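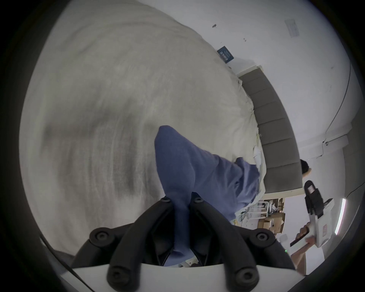
Skadix Community Help
Housekeeping and Furnishings > Bedrooms > Bed presentation

Folding and placing a loose blue cloth on a made bed with an upholstered headboard

Asked October 2021
Status: Answered
Replies: 3

Question

Our department is responsible for guest bedrooms at the Kanaujia residence. Each bed is made with an off-white duvet and has a gray padded headboard. A plain blue cloth was added to every bed in August, to be laid across the lower third as a runner. The written standard for the room states only that the cloth is to be "folded and centered."

In practice the results differ from room to room. Some staff members fold the cloth on a table outside the bedroom and carry it in. Others open it directly on the bed, and in doing so pull the duvet out of position, particularly on the headboard side. The duvet is thick and does not return to a flat surface without being shaken out again. The cloth itself shows every crease.

Guidance is requested on the following points:

1. Whether the cloth should be folded on the bed or elsewhere.
2. Whether one person can reasonably do this or whether two should be assigned.
3. How to deal with creases where a steamer is not available on the floor.
4. Whether the cloth may be left touching the headboard fabric.

We have 134 rooms, so a method requiring pressing at each change of guest would not be approved.

Submitted by: Residence Services, Kanaujia

Answer 1 (accepted by the person asking)

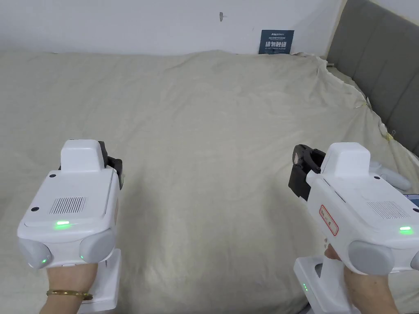 Kohei Hirano
Training Coordinator, Room Standards, Ustari Residences

The points are taken in the order given.

1. The cloth may be folded on the bed, provided that the bed is finished first. Complete the duvet, smooth it from the headboard toward the foot, and leave it alone. Where the cloth is opened over a half-made bed, both layers will have to be done again. Folding on a table is acceptable, but a cloth carried over the arm along a corridor will usually arrive with a crease across the middle, and the time saved is then lost.

2. One person can fold a runner on a single bed. On anything wider, two people are recommended for the opening step only. Each takes one end, the cloth is drawn out above the duvet until it no longer sags, and it is then lowered. It should not be dragged. Dragging is what moves the duvet on the headboard side, as described in the question. After the cloth has been lowered the second person may go on to other duties.

A person working alone should proceed as follows. Place the bundled cloth at the center of the bed, not at one side. Find a corner before lifting anything. Lift that corner upward, clear of the duvet, and walk it to its place. Return for the opposite corner. Fold lengthwise once, bringing the far edge to the near edge, then once more if the written standard calls for a narrow runner. Run the flat of the hand along each fold from the center outward.

3. Creases are best prevented at the laundry stage. Cloths should be taken from the dryer promptly and stored flat or in a wide roll. Our own stores stack no more than 31 cloths to a shelf; above that height the lowest ones come out with hard lines. For light creases in the room, a slightly damp hand passed over the fabric is normally sufficient. Please test this on one cloth beforehand, as certain fabrics hold a water mark.

4. The cloth should not touch the headboard. Dye transfer onto gray upholstery is difficult to remove, and a new blue cloth should be washed separately at least twice before it is placed near any padded surface. Leave a clear gap.

It is further recommended that the phrase "folded and centered" be replaced in your standard with a measurement. Staff will center a cloth by eye, and the eye is misled when a headboard is wider than the mattress.

Comment from Residence Services, Kanaujia: Thank you. The lowering step has been added to our instructions. Could you confirm whether the fold should face the foot of the bed or the headboard?

Reply from Kohei Hirano: Folded edge toward the headboard, open edges toward the foot. Whichever is chosen, please state it in writing.

Answer 2

The first answer is sound, and I would add one consideration regarding the duvet. A thick duvet rises at the center, and a cloth laid over it will slide toward whichever side is lower. Before the cloth goes on, press the filling outward toward the corners with both forearms and allow it to settle for a moment.

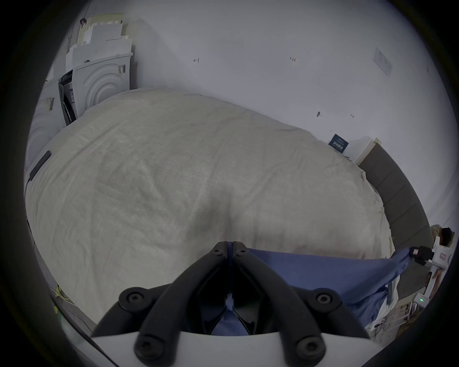
Blue cloth held out over the duvet on the headboard side.

Fabrics with a slight shine call for more care than matte ones, as small wrinkles catch the light from the window. We trialed two finishes in 56 rooms. The Nurex weave, which is matte, was retained, and the other was withdrawn after complaints regarding its appearance by midday.

Small items such as cards and notices should be taken off the duvet before the cloth is opened and put back last. They are easily covered and then missed at inspection. The same applies to straps and cables near the bed, which should be moved aside before a second person steps in.

I do not agree that the second person should always leave after the opening step. On wide beds the lengthwise fold is also better done by two.

Sorcha Tierney
Linen Room Supervisor

Answer 3

Our property stopped using runners entirely. Guests place them on the chair or on the floor and they must be washed regardless. The questioner may wish to raise this with management.

Member since August

4 people found this page useful.
Related topics: Duvet filling gathers at one end; Cleaning gray upholstery; Storage of decorative linens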